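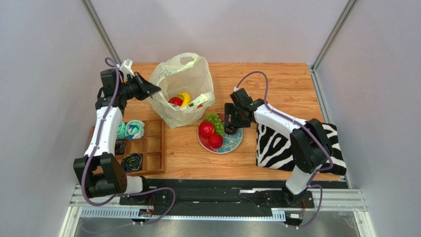 Fruit has turned out to be the heart of our packing work this quarter, and I am very glad we asked you for the extra money to do it properly. When we wrote in October we were still thinking mostly about tins and packets, which will put up with almost anything, but the households at the Eltlow end kept telling us that what they missed was something fresh, and so the plate and the bag have rather taken over. A banana standing upright in a thin carrier bag, with a glossy red fruit beside it, and more red fruit and a bunch of green grapes still on the plate: that is very much the sort of mixture we mean, a bit of everything and all of it easy to bruise. Tins never gave us this much to talk about!

For those on your side who are new to us, Gundham Fresh Bags makes up small bags of fruit for people who live alone and find a full shop too much. Your grant of 600 pounds was to carry us through the winter, and I can report that 200 of it is still in hand as of January 21, 2020. The rest went on fruit (mostly from Vergara, who have been kind about small orders) and on a few plates so that we can set each mix out and have a good look at it before it goes in the bag. I know plates sounded an odd thing to ask for, and I do thank you for not querying it.

We promised you 70 bags by this point and we have made up 69. I would love to say the last one is on its way as I write, but the truth is that we ran short of grapes and did not want to send out a bag without them.

The order in which things go in has been our main discussion. Pichit Khunthong began by putting the grapes in first, as they are the awkward shape, and then found them squashed under everything else by the time the bag had been carried up a flight of stairs. We now put the firm, round fruit in early, stand the banana at the side, and keep the grapes back until the end so that they sit on top. It sounds such a small thing written down, but we have had far fewer complaints, and one lady at Fisach Court rang up specially to say that hers had arrived in lovely condition.

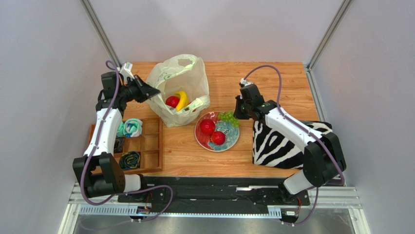
Red fruit and a banana in the bag, with the grapes still on the plate.

The bags themselves are the part I am least happy with. The thin ones are cheap and light, and they have two handles, which our older members like, but they crumple and slump and the mouth will not always stay open while you are filling it. We would like to try a paper bag with a flat bottom for the next round. Vergara can supply them alongside the fruit, and I think the money in hand would stretch to a first batch without our coming back to you, though I should like your agreement before I order.

Between now and the next report we mean to finish the outstanding bag, settle the paper bag question, and ask the Eltlow households whether they would prefer pears now and then. If anyone from your office would care to come along and pack a few with us, you would be most welcome, and we will put the kettle on.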